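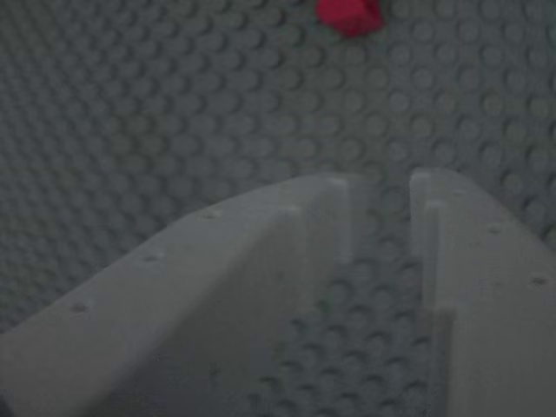

Darnell Pettigrew writes that his nylon guitar strings go dull after one month, and he asks if he must buy new ones each time. Not always. Wipe every string with a dry cotton cloth after you play, also on the under side. For new strings, stretch them gently by hand, tune, wait 30 minutes and tune again. I repeat this 5 times before a flamenco evening. 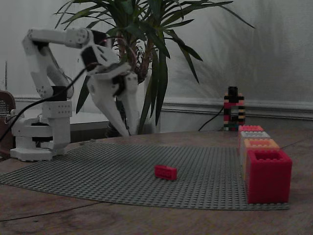
The round table, with the arm at left

Keep the case closed in winter, and away from the heater.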